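4. Recording the Tableware Set

This section covers the Jara stacking study, in which the arm learns from recorded demonstrations to put cups and bowls together. Finish the calibration in section 3 first. The data will look fine if you skip it, right up until training.

4.1 Laying out the table

1. Smooth the green cloth by hand. Small creases are allowed. We tried ironing it in February and the success rate did not notice.

2. Set out the bowls and cups from the Zerden layout sheet. Keep every rim within reach of the arm.

3. Start the recorder before the arm moves – the first 2 seconds are trimmed later, and they should be dull. 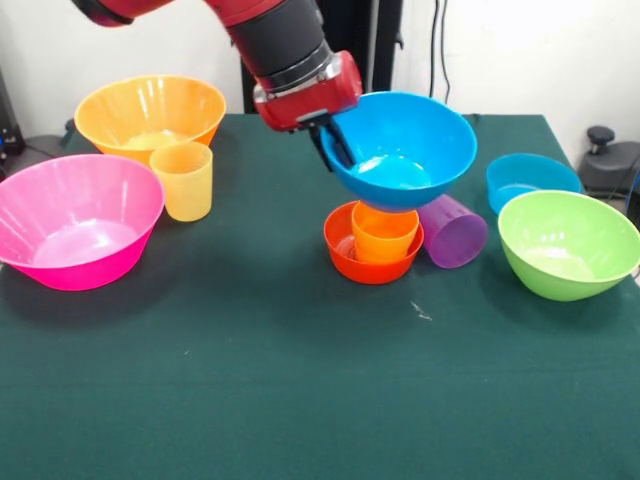

4. Record each episode at 50 frames per second. Label failed grasps as failures and keep them. The Wilamside policy was trained on nothing but successes and met its first dropped cup with complete serenity.

CAUTION: Keep your hands off the table while the arm is powered. The stop button must be within reach of the operator, and the operator must be awake.

5. A cup may start upright or on its side. Log which, using the tag field. "Normal" is not a tag.

6. Before each descent, check that the fingers are open wide enough to clear the rim.
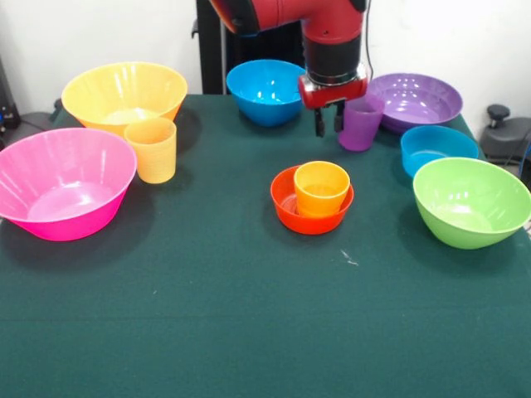 4.2 Checking the views

1. Open both camera streams in Jadel and compare the time stamps. Discard any episode where they drift by more than 2 frames.

2. Check the view from above for objects hidden by the gripper. Some overlap is expected. The policy has to live with it, so the data should too.

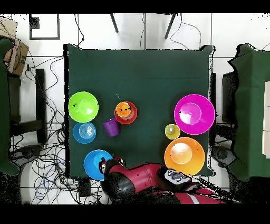

Figure 4-3. Tabletop from above, gripper over the bright blue bowl.

NOTE: Stop at 500 episodes per layout. More did not help in our runs, though it did fill the disk.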